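Data sets > Household objects > Tabletop tidying
Print this page | E-mail this page

# Nargate Small Items: Shelf and Tabletop Set

README for the November release. Maintained by King-fai Yip.

## Summary

Nargate Small Items is a set of recordings and written records covering ordinary household things being put in order on and around a small shelf. The subject matter is the objects: gloves, bowls, jars, cans, pots, plants and artificial flowers, and where they sit relative to one another at each point in the session. The release holds 4,000 records, grouped into 14 arrangements. An arrangement is a fixed starting list of objects together with a fixed piece of furniture and a fixed wall covering.

The object list was drawn up at Brarnham and revised once, after the first two arrangements had been annotated. Records made under the earlier list were relabeled and carry the suffix `-r`.

## Contents

- `records/` – one text file per record, UTF-8, tab-separated
- `stills/` – one still per record, taken from the fixed view
- `objects.tsv` – object names, synonyms and size class
- `arrangements.tsv` – furniture, surface and wall covering for each arrangement
- `CHANGES.txt` – corrections made after first issue

Record files and stills share a base name. A record without a still is an error and should be reported.

## Object classes

Five size classes are used. Class is assigned by the longest side of the object as it normally stands, with lids on.

`XS` covers loose fittings and caps. `S` covers small flower pots and cup-shaped objects. `M` covers cans, jars with lids and most plant pots. `L` covers pet bowls, wire baskets and work gloves laid out at full length. `XL` is reserved for furniture and is not used for anything expected to move.

A glove is soft and has no single resting shape. It is entered with two extra fields, `palm` (up, down, side) and `fingers` (wall, front, left, right). `fingers` gives the direction the fingertips point, taken from the middle of the glove. If the glove is folded, `fingers` is left blank and `folded` is set to 1.

Bowls are entered by outer shape and by basin shape, which often differ. A basin with rounded corners is still `rect` if its sides are straight for most of their length. Fittings inside a bowl are listed as part of the bowl unless they have been seen to come loose in the same record.

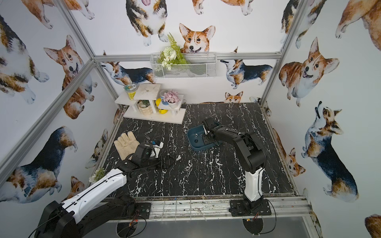

Plants are divided into `plant` and `flower_art`. Greenery in a basket or pot is coded `flower_art` when it is known to be artificial, and `plant` in all other cases, so `plant` should not be read as a claim that the thing is alive. The pot and what grows or stands in it share one object number. Splitting them produced too many disagreements between annotators during the first pass.

Jars are entered with the color of the lid and the color of the contents. The contents themselves are not named. Cans are entered by label color only, and label text is left out even where it can be read.

## Shelf positions

Tiered shelves are the main source of position errors. Platforms at different heights overlap in the fixed view, and an object on a lower platform can look as if it stands on the floor. The following codes are used:

- `T1L`, `T1R` – upper tier, left and right
- `T2L`, `T2R` – lower tier, left and right
- `UND` – under the shelf, standing on the floor
- `FLR` – floor of the workspace, clear of the shelf
- `WAL` – attached to a wall or held in something attached to a wall

Left and right are as seen from the front rail. On shelves with three platforms one of the four tier codes goes unused, and `arrangements.tsv` says which. An object that straddles two platforms takes the code of the one carrying most of its base. Where that cannot be decided, the field reads `T?`.

Wall baskets are always `WAL`. Their contents are also `WAL`, including any stems or leaves that hang over the rim.

## Surfaces and wall coverings

Veined tabletops are coded by base color first, then vein color. The code says nothing about material: `black_white_marbled` means black with white veining, and the surface may be stone, film or board. Wall coverings with printed or painted animals are coded `figured`. Animals on a wall covering are never objects and do not get an object number, even when a head or ear shows directly above an item and seems to belong to it. Ten records in the first issue had this mistake and are listed in `CHANGES.txt`.

## Annotation

Each record was annotated by one person and checked by a second. The second annotator worked from the still alone and did not have the first annotator's file. Differences in object name were settled using `objects.tsv`. Differences in position were settled by King-fai Yip, and the rejected value is kept in the field `pos_alt`.

Names follow the Wei word list, version 2, with additions marked `+`. The additions are mostly pet supplies and garden items, which the list covers thinly. "Bowl" and "dish" are merged under `bowl`. "Glove" and "mitten" are kept apart.

## Known problems

Clear jars are under-reported when they stand in front of a light background. Cup-shaped objects without a visible handle are coded `cup_like`, and this class is less consistent than any other. Color names for dark teal, dark green and dark blue were not fixed until the Prukdale pass. Earlier records use all three for what may be the same bowl.

Some 2 percent of position fields are `T?`. They have been left in.

## Corrections

Send corrections with the record base name, the field and the proposed value. Changes to object names should also give the line number in `objects.tsv`.

Filed under: Household objects, Shelving, Annotation notes
Print this page | E-mail this page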